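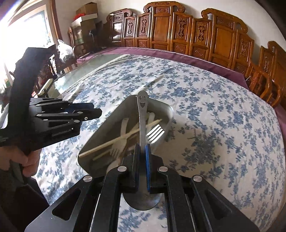

Salle commune de Lerness – contrôle avant le repas d'automne
Passage du 12 oct. 2018, Arlindo Rocha. Relecture : Fongchan Jaidee.

1. Issues de secours
Dégagées : oui, côté cour. Côté rue, un piano. Il roule, paraît-il. Le faire rouler.
Blocs lumineux : conformes, sauf celui du vestiaire, qui éclaire quand il en a envie.

2. Extincteurs
Vérification annuelle : à jour.
Accessibles : celui de la cuisine sert de portemanteau. Remarque identique l'an dernier, même manteau.

3. Capacité
Affichée à l'entrée : 200 personnes. Le plan de tables de Wongsuwan en prévoit 29 de plus, « en se serrant ». Refusé.

4. Cuisine
Coupure gaz : fonctionne, poignée dure.
Hotte : filtres à dégraisser avant toute friture.
Chambre froide : 8 degrés au thermomètre de porte. Trop. Le traiteur Hollora promet un réglage, à recontrôler la veille.
Planches : une seule pour tout, viande comprise. En acheter d'autres.
Couverts : dépareillés, métal, plastique et baguettes mélangés. Rien d'interdit là-dedans, mais le plastique ne va pas près des plaques.

5. Électricité
Tableau fermé à clé : oui. Clé : sur le tableau.
Multiprises en cascade derrière la scène : trois. Tout débrancher et tirer une vraie ligne.

6. Sols et circulation
Marche de l'estrade : bande antidérapante décollée, F. Jaidee a trébuché dessus en venant me la signaler.
Tapis d'entrée : à fixer ou à retirer.

7. Sanitaires
Barre d'appui : solide. Verrou du fond : s'ouvre de l'extérieur, comme il faut, et parfois tout seul.

8. Divers
Devis Prakelcombe pour la porte coupe-feu : plus de 700 euros, sans la pose. Demander avec la pose.

Avis : favorable sous réserve des points 1, 3, 4 et 5. Nouveau passage en novembre pour le reste – piano compris.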